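Testimonios Wenus: relatos de pacientes con sepsis

Contenido: 542 relatos en primera persona, escritos por pacientes o familiares y recogidos por Dinesh Salian y Mortimer Ostrowski.

Formato: un archivo de texto por relato, en UTF-8. El índice está en indice.csv y tiene 7 columnas.

Anonimización: se quitaron nombres, hospitales y fechas exactas. Hay 6 relatos retirados en abril a petición de sus autores.

Limitaciones: predominan los casos infantiles. No usar para diagnóstico.

Última revisión: 22 jul 2025 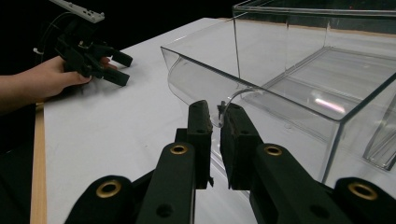
Pinza negra de dos dedos y borde de plástico transparente.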